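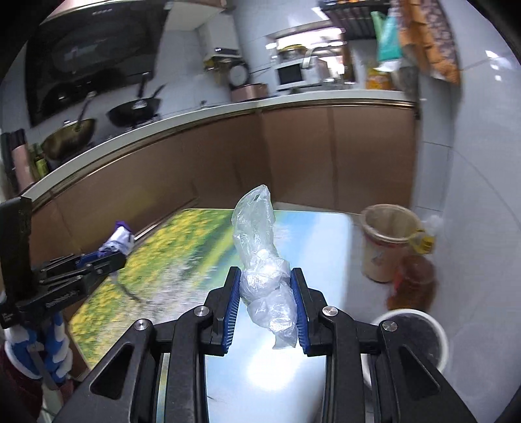
2 min read

Is the Mastano hand-held gripper kit worth it for kitchen tasks?

Posted in December by clukham_basement

I'm trying to decide between renewing the trial on the Mastano kit and going back to the cheaper grippers we had before. We record kitchen and tidying-up demos for a small policy training project, and the sales page promised it would handle "the full range of household items," which I now suspect was written by somebody with a very tidy household. Boxes and jar lids are fine. Then there's thin plastic. With a clear bag bunched up between the blue pads, twisted more or less into a rope, the teeth have plenty to bite on. Ask it to pick up one flat layer of the same stuff from a steel tabletop and I may as well be trying to lift the reflection. The kit is $411 a month for the pair, and the pads are extra. Has anyone gotten decent results with bags and film? And do the ridged pads wear out as fast as I think they do? Mine have had 70 hours on them.

evdale_bench

We've run the same kit since last spring, so here's what I know.

The ridged pads are made for fabric and packaging. On a single sheet of film the teeth just skate along the top until they hit a wrinkle. Mastano sells a smooth, softer pad that does much better on flat plastic and much worse on everything else, so naturally you end up buying both and swapping them at the worst possible time. The swap takes me 5 minutes a hand if I don't drop a screw.

Before you spend anything, change how you approach it. Come in with the fingers wide, press down lightly, and close slowly so the film bunches up in between. Closing fast pushes the bag away. Our people all closed fast for the first couple of weeks, I think because that's what feels like work.

On wear: we replace ridged pads at 3,000 grasps. The manual says you can go longer. The manual also says the carrying case is waterproof, and I have a case here that would like a word.

Two other things to check:

– Look at the screws on the finger plates before each session. Ours loosen, and you get a tiny bit of side play that you won't notice in your hand but will notice when you compare recordings.

– Wipe the pads with plain water. Kitchen grease fills in the teeth and then you have the smooth pads for free, only bad.

Would I renew? Yes, month to month. I wouldn't take the annual plan until they fix the case latch.

jiang_fan_2

just get the Jiang one. same thing but lighter

clukham_basement

Thanks, evdale. I tried the slow close this afternoon and it's better on produce bags, no real change on cling film, which has always hated me personally. I'll order one set of the soft pads and see.

@jiang_fan_2 do you know if the Jiang fingers open wide enough for a quart jar? Their spec sheet gives the closing force to two decimal places and doesn't mention the opening at all.

jiang_fan_2

depends on the jar

evdale_bench

It doesn't open wide enough for a quart jar. We had a loaner. Pint jars are okay if you come at them straight on, and it does weigh less, I'll give it that. The battery door is held on with optimism, so keep some tape handy if you try one.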